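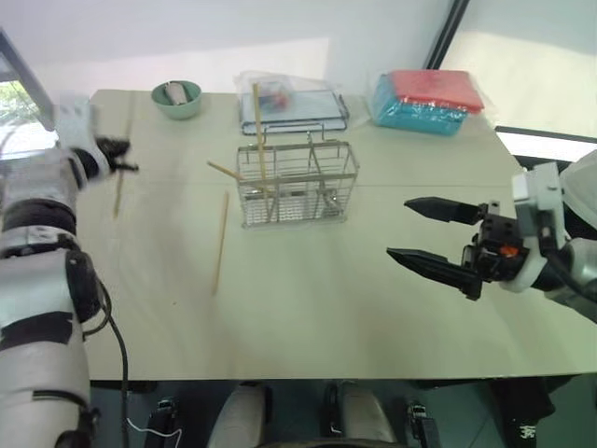 The Vesum folding table costs $237, and for that money I expected to stop thinking about tables. I bought it in September for the back room at Brukbridge, where we run the sewing classes, after Inger Briem told me hers had lasted through seven moves.

The listing calls it "studio grade." I've asked Drurkovow, the shop that sells it, what the grade is and who hands it out. They sent me the listing again.

Setup is fine. The legs swing down and lock with a ring you slide over the hinge, same as on every folding table since my grandmother's. One ring was stiff and needed a tap with a mallet. The instructions are a single sheet and wrong about which side has the handle.

As a cutting surface it does the job. It's flat, it's the right width for a folded length of quilting cotton, and chalk wipes off with a damp rag. Blue washable marker doesn't, whatever the card in the box says. I got most of it out with dish soap, and there's a faint streak left that I've decided to live with.

Now the "zero wobble" claim. Put a sewing machine on one end and run it at full speed, and the pins at the other end start walking. I tried it on carpet and on the tile in the hall. Tile was worse. Folded cardboard under one foot helped more than the rubber caps they sell separately for $7, which kept coming off.

Þröstur Eyvindsson has the older Bach table, bought for $187, and let me use it for two evenings. It's heavier and uglier and pinches your fingers when you fold it. It also stays put when you lean on it with a rotary cutter. I'd expected the extra fifty bucks to buy me something better than a smoother latch.

Carrying it alone is possible if your stairs are wide. Mine aren't, and the handle sits far enough off center that the thing swings into the wall.

I'm keeping it, mostly because the return shipping is on me and I don't have the box anymore. If you only cut and pin, wait for a sale. If you sew on it, find a used Bach and wear gloves when you fold it.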